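About us

Pradura is a small office that writes working rules for places where people and robots handle goods together. We started in January with one desk and one client, a parts warehouse called Bevport, and today we are nine people. Our customers are mostly packing halls, repair shops and training schools. They have machines already. What they miss is a clear text that says who may do what, and in which order.

The founders are Cecilia Akpalu and Ilse Hermans. Cecilia worked many years in machine safety and has read more standards than is good for a person. Ilse comes from the warehouse floor, where she was responsible for the labeling of returned goods. They met when both were asked to comment on the same draft manual, and they did not agree on page 2. They still do not agree on it, but the discussion gave us our method.

How we work

We begin always at the table. Before we write a rule, one of us does the task by hand and with the tool, many times, and keeps notes. Only after this we open the standard that applies and compare. Very often the standard is right but speaks about a whole cell or a whole line, and the worker needs a sentence for the next ten seconds. To write this sentence is our profession.

Our main product is the Esteban handbook. It has 113 rules for gripping, placing and identifying objects, in plain language, with space beside each rule for the remarks of the people who use it. A shorter edition exists for hand-held grippers, the kind that a person carries to show a movement to a robot. Customers of the handbook receive the corrections free of charge, and we mark every changed line, also the very small changes.

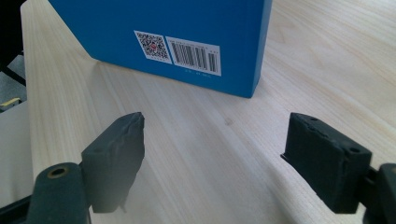 Approach with open fingers. The codes on the box face the gripper.

The rule on identification is the one that customers ask us for most. It says that a code must be turned toward the operator before the approach begins, and that the fingers must not close over it. If the object has two codes, the working instruction has to name which one is read. We add that the code should be recorded before the object is lifted and again after it is put down. In the first version we had forgotten the second reading. Bevport sent us a polite letter.

Another rule concerns the finger pads. Foam and rubber change with use, and a pad which has lost its shape holds differently from a new one. We ask that the pads are looked at when the shift begins and that the result is written down, even if the result is "no change". We do not prescribe a number of hours, as the loads are too different from one site to another.

What we do not do

We do not certify machines and we do not sell them. For a conformity assessment you need an accredited body, and we will tell you so in the first conversation. We also do not write rules for a workplace that we have not visited. This makes us slower than other offices, and we accept it.

Training

Together with the Vokport school we give a course of 2 days for team leaders. The first day is practice, the second is writing. Each participant brings one rule from the own workplace and goes home with a better one. So far 131 people have finished the course. Groups are small, and the course is held in English with Dutch-speaking support from Ilse when it is wished.

Contact

Please write to Cecilia Akpalu for questions about the handbook and to Ilse Hermans for the course. Visits are welcome after appointment. The current edition of Esteban is dated 3 March 2023, and older editions should no longer be used on the floor.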